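Tedcombe two-seater sofa: seven months on

Posted August 2021

We bought the Tedcombe in January to replace a leather sofa that had split along the front. I said at the time I would write something once it had been used properly, and it has been, by two adults, a teenager and a dog who isn't supposed to go on it.

Ordering and delivery

I ordered from the Drirham website after sending off for fabric samples. The samples are free, but they are small, and I would ask for two of the same colour so you can put them side by side on the arm of a chair and get a better idea. Pale grey looked nearly white on the screen. In the room it is darker than that and a bit warmer.

Delivery was quoted at 10 weeks and took exactly that. The two men who brought it got it through a narrow hall with the feet off, and took the packaging away. They don't fit the feet for you unless you pay extra. It is a five-minute job, four screws to each foot, although the holes on one of ours hadn't been drilled deep enough and I had to do it again with my own drill. Customer service offered to send someone. I didn't bother.

Comfort

The seat is firm. Darragh Phelan, who lives next door and has a bad back, sat on it for a whole football match and asked for the name of the shop. My daughter thinks it's like a waiting room. It has softened since the spring, more on the left where I sit, and I now turn the cushions over on the first of the month. They are the same on both sides, so this is easy enough.

The seat is 55 cm deep, which suits me at five foot four. Anyone tall will find their knees sticking up a bit. The back is low, and if you like to rest your head you will want a cushion behind it. Arms are narrow and flat — wide enough for a book, not for a mug.
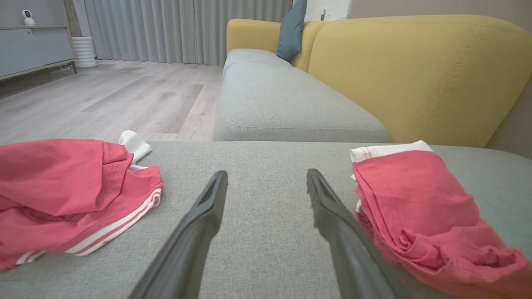 Fabric was the thing I worried about most, having gone from leather that could be wiped down to something woven. We have had tea on it, felt tip and a good deal of mud. Tea came out with cold water and a cloth. The felt tip is still there if you know where to look. The weave is fine and close, and crumbs sit on top and brush off without working their way in. I was also nervous about dye. Red clothes get left in a heap on our seat as often as not, and so far no colour has come off on the grey, though I would be more careful with new jeans. The label says the covers can't be machine washed, and I wish I had read that before buying, as the website only says "removable".

Pilling is slight. There is a patch on the front edge of the left cushion that I have gone over once with a fabric shaver. Dog hair shows up a lot less than it did on the old brown leather.

How it's made

I turned it over to see. The frame is screwed and glued at the corners and nothing creaks. The cloth underneath is thin and had come away from its staples at one end, so I put in 26 new ones along that side while I had it upside down. I'd have expected better at this price.

Compared with others

Before deciding I tried the Sternum, which has a deeper seat and softer cushions but only comes in darker colours. My sister-in-law Titilayo has the Adeyemi, and it is the more comfortable of the lot for lying down on. It is also a good deal longer and would have blocked our radiator.

Would I buy it again

Yes, for a small room and for people who sit up to read or watch television. I'd pick a darker shade and I'd ask about spare covers first. Drirham tell me they sell them to order, but they couldn't give me a price.

Four stars out of five. One off for the staples and the washing label.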